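Rewatching Genix from the start this month, all of it, including the recap episodes, because apparently I have no one in my life to stop me. Thoughts as I go.

Episode 1 still rules. Seven minutes of a train going through fog, one line of dialogue, and then the title card. If a show tried that now it would be a streaming "skip intro" button with a plot attached.

Episode 2 is where they explain the Hevach, and I would like to go back to the fog.

For anyone who hasn't seen it: the Hevach is a giant machine that runs on regret. The pilots have to feel bad about something to make it move. This is treated as a state secret, although every single pilot is a moody teenager and the recruitment office is inside a high school.

Zusteck shows up in episode 4. Best rival in any mecha show, I will not be taking replies. He has a cape indoors. He has a cape in the shower hallway. He gets into a cockpit the size of a phone booth and the cape goes in too.

The blog post I wrote about him back in May got 186 views, 20 of which were me fixing typos.

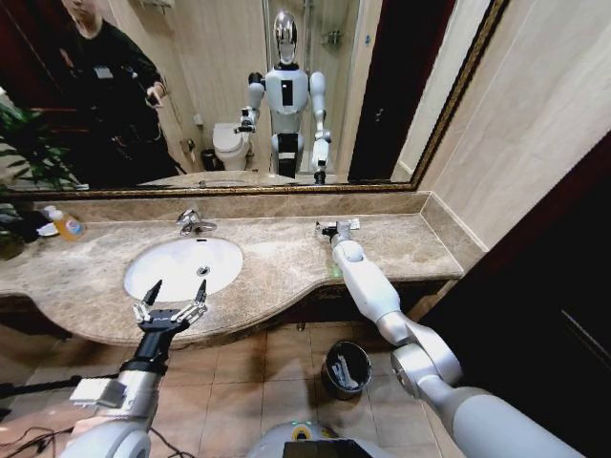
Episode 9, the mirror episode, is the one everybody remembers, and it holds up better than I expected. Our heroine has avoided looking at herself since the pilot exam, and the whole story is her working up to it while the city gets flattened outside. When she finally does, she's in full armor and the reflection is just helmet. Shiny silver head, white torso, big black panel down the chest, no face anywhere, and over a marble bathroom counter at that, which is a very funny place to have your identity crisis. The music drops out for it. I had goosebumps at 2 a.m. over a vanity.

Then episode 10 is a beach episode. No transition. The city is fine.

Somebody on the old fan board worked out that the Mousavi, the big carrier ship, has been shown with 439 crew in one episode and 505 in the next, with no port stop. My theory is stowaways. Their theory was 3,771 words long and had footnotes.

The animation on the Mousavi launch is still gorgeous, by the way. You can tell that's where the money went, and you can tell where it came from too: episode 12 is eleven still paintings and a narrator.

I kind of love episode 12? It's a clip show for clips we never saw. They recap a war that happened off screen and everyone comes back with different haircuts.

Zusteck's haircut is the same. The cape is longer.

Okay, finale tonight. I remember that it makes no sense, that I cried anyway, and that the villain's plan depended on the moon being closer than it is.

Update: the moon thing is worse than I remembered. Cried at the train.

Starting the movie now, which ignores the last three episodes and gives Zusteck a second cape.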